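Right, session 3 – the one where it all goes wrong! Kamonchanok has asked me to put the failed grasps first this year, so we're starting with the dragon. Same simulated kitchen as before, same arm, and the job is still to pick the dragon up off the counter.
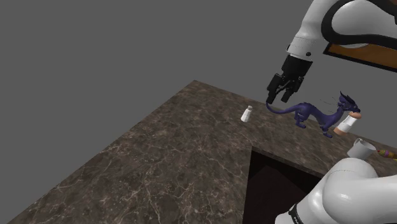

*Fig. 1: Gripper over the tail, fingers slightly open.*

The tail is a rotten place to grab. It's thin, it tapers, and most of the body is well off to one side of it, so even a decent grip leaves you with a lot of twist. In Chaiwat's batch we ran 331 attempts and 44 were logged as "grasp complete" with nothing between the fingers (I was quite cross about this). The controller was only checking that the fingers had stopped moving.
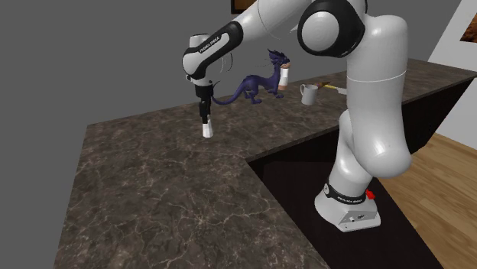

So please check the finger gap as well as the motion! Fingers that have shut all the way have stopped too, and a stop on its own tells you nothing about the object. Syafiqah's fix was a minimum width, tested again after a short lift – it's in the Plornora folder, and you'll want it open for the exercise.

For next time: write down what the arm should do once the check fails, bearing in mind there's a mug further along the counter. Half a page is plenty.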